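Steckbrett: Klötze klemmen in den Öffnungen – was tun?

Jornimance
Hallo ihr Lieben, wir haben vom Flohmarkt ein grünes Formensteckbrett mitgebracht, und die Freude war groß – nur klemmt der lange orange Klotz jedes Mal, wenn er schräg angesetzt wird. Darf man da schleifen?

Praltdale
Bitte nicht gleich schleifen! Bei uns half es schon, den Klotz ganz oben anzufassen und senkrecht über das Brett zu halten, bevor man ihn absenkt.

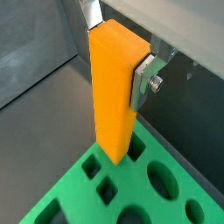
Und dann schön langsam, ohne zu drücken. Meine Kleine hat dafür 2 Nachmittage gebraucht, danach lief es wie von selbst.

Zalance
Seife! Hilft immer.

Insaurralde
Seife würde ich bei Kinderspielzeug lieber lassen. Wischt die Öffnungen einmal feucht aus und lasst alles über Nacht trocknen, bei uns saßen da noch alte Kekskrümel drin.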